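Cuaderno del taller Serkau: el brazo, la mesa y el bloque
29 de abril de 2025

Entrada larga, aviso. Hoy casi todo ha sido simulación y casi nada de destornillador, pero quiero dejarlo escrito antes de que se me olvide por qué he tocado lo que he tocado (que ya me pasó en marzo con los límites de la muñeca y perdí una tarde entera buscando un número que había cambiado yo).
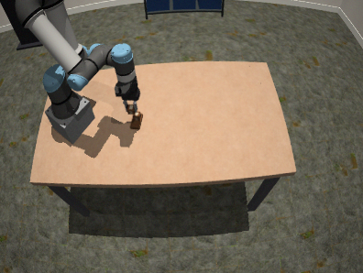
De dónde veníamos

Para quien abra el cuaderno por esta página: el proyecto Grustwood es el brazo de seis ejes que queremos poner en el taller para mover piezas pequeñas de un lado a otro de la mesa, y antes de atornillar nada de verdad lo estamos montando en el simulador. La base va hacia el extremo izquierdo del tablero, sobre un bloque cuadrado gris oscuro. Hubo mucha discusión sobre si centrarla. Yo era de los de centrarla, lo reconozco, y he cambiado de opinión: con la base a un lado queda toda la derecha libre para lo que venga después, la bandeja, las plantillas o lo que al final nos dé por poner, y el brazo no tiene que doblarse sobre sí mismo para trabajar.

El modelo de la mesa lo heredamos de la primera versión y le tengo cariño, con su tablero liso de color melocotón y sus patas oscuras. Ya sé que la de verdad está llena de quemaduras y marcas de sargento. Alguien propuso ponerle una textura con manchas para que se pareciera más y me parece una idea estupenda para una tarde de lluvia, pero no para esta semana.

Lo de hoy

El objetivo era modesto: bajar la pinza en vertical hasta el bloque marrón y dejarla en la posición de agarre sin que la muñeca llegara torcida. El bloque es el de siempre, el pequeño, puesto de pie, con la cara de arriba un poco más anaranjada que el resto. Esa cara más clara se la puse yo hace tiempo para distinguir de un vistazo si la pieza estaba de pie o tumbada, y le he dado las gracias varias veces hoy.

Primera tanda: mal. El brazo llegaba, pero con los dedos inclinados, como quien intenta coger una moneda con guantes. Estuve un buen rato mirando la cinemática inversa y sospechando del solucionador, y el problema era mucho más tonto: el punto de referencia de la herramienta seguía en la brida, sin contar el largo de la pinza. Corregido en el archivo de Verschueren (la pinza, quiero decir, que le seguimos llamando Verschueren aunque ya no quede casi nada de aquel primer diseño). He dejado un comentario en mayúsculas al lado. Por favor, no lo borréis.

Segunda tanda: mucho mejor. Con la muñeca apuntando recta hacia abajo y el codo hacia arriba, la postura es cómoda y no se acerca a ningún tope. Me guardé la captura que he pegado al principio de la entrada porque es la postura que quiero tomar como referencia para todo lo demás. Si alguien cambia la altura de la base, que vuelva a esa imagen y compare.

Las sombras, ese capricho

Reconozco que he gastado más tiempo del debido en la luz. La sombra del brazo cae sobre el tablero muy oscura y con los bordes muy marcados, en zigzag, y pensé en suavizarla. Al final la dejo así. Me ayuda una barbaridad a juzgar la altura de la pinza cuando miro desde una sola vista, y como de momento no usamos ninguna cámara simulada para localizar piezas, no molesta a nadie. Cuando lleguemos a la parte de visión habrá que volver sobre ello, con calma y con café. Lo mismo digo del suelo gris jaspeado, con sus motitas verdosas: a mí me gusta, me recuerda a la moqueta de una oficina vieja, pero con una cámara mirando hacia abajo igual nos da guerra.

Números, para no perderlos

Altura de aproximación antes de bajar: 167 mm sobre el tablero. Con menos también se llegaba, pero el movimiento me daba mala espina y prefiero ir holgado mientras aprendemos.
Pasos de la trayectoria completa, desde reposo hasta el agarre: 1852. Son muchísimos, ya lo sé. Está sin optimizar y va lentísimo, que es lo que quiero ahora mismo.
Paso en el que empieza la bajada vertical: 1516, o sea que quedan 336 hasta el final. Todo lo interesante pasa en ese tramo, así que si vais con prisa, poned la repetición desde ahí.
Semilla usada: 2. Sin ningún misterio, la 1 la tengo reservada para las pruebas de la mesa.

Cosas que no he conseguido

El cierre de los dedos sigue sin convencerme. Son cortos y finos, y en cuanto subo la fuerza el contacto se pone a vibrar y los registros se llenan de picos. He probado a bajar la rigidez y los picos se calman, pero entonces no me fío del agarre. Me quedo a medias y lo apunto como pendiente. Si a alguien se le da bien el ajuste de contactos, esta es su oportunidad de hacerse querer en el taller, invito a merendar.

Tampoco he medido todavía la base real. El bloque de montaje del simulador sale del plano que dibujamos en Korkum, y ese plano lo hicimos de memoria y con prisas. Antes de encargar la placa hay que ir con el calibre, comprobar los agujeros de las esquinas y corregir el modelo si hace falta. Insisto en el orden: primero medir, después encargar. Todos nos acordamos de los soportes del carro y no quiero volver a limar aluminio un domingo... bueno, ningún día.

Pendiente para la próxima

Repetir la bajada con el bloque girado, primero poquito y luego ya en serio.
Probar el bloque en la zona derecha de la mesa y ver hasta dónde llega el brazo sin estirarse del todo.
Ajustar el contacto de los dedos (ver arriba, y la merienda va en serio).
Medir la base con calibre y actualizar el plano.
Poner nombres decentes a las articulaciones. Ahora mismo hay dos que se llaman casi igual y un día nos vamos a llevar un susto.

He dejado la configuración guardada en la carpeta de Grustwood con la fecha de hoy, junto a la anterior, que no he tocado. El ordenador del rincón se queda encendido porque está exportando los registros; no lo apaguéis aunque la pantalla esté negra, que luego tarda un siglo en arrancar.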